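Does a tidy bench make better work? A lab manager has doubts

The manager of the teaching lab at Pyo has heard the pitch for tidy benches before. In December a consultant from Volix sold her department a plan with 41 rules, and she kept 5.

"They wanted a mat under everything," she says. "I asked what it would fix. I got a slide."

She did give in on the black cloth. The tabletop itself is pale and scuffed, and she sees no point in scrubbing at it. "Those are marks from use. A scratch never spoiled a sample." 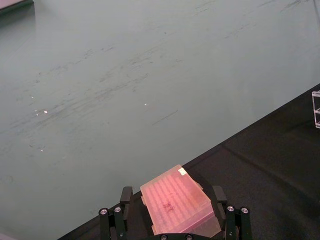 What stays out, and what goes back

Her own rule is short: tip box on the left, flask in the middle, tube rack on the right. Skivis, the supplier, recommends labels on all of it. She is not convinced.

"A label tells you what somebody meant to put in there," she says. "I've poured out plenty of clear liquid that had a perfectly nice sticker on it."
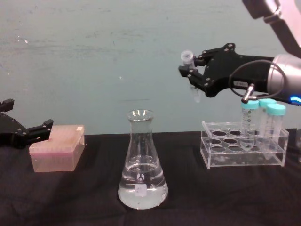 She feels the same way about the lines printed on flasks. For a rough volume, fine — for anything that matters, she sends students to get a cylinder. Tip boxes stay shut between uses, and on that one she won't bend.

Did the other rules do any good? She shrugs. "Volix says we save 20 minutes a session. I'd like to know who held the watch."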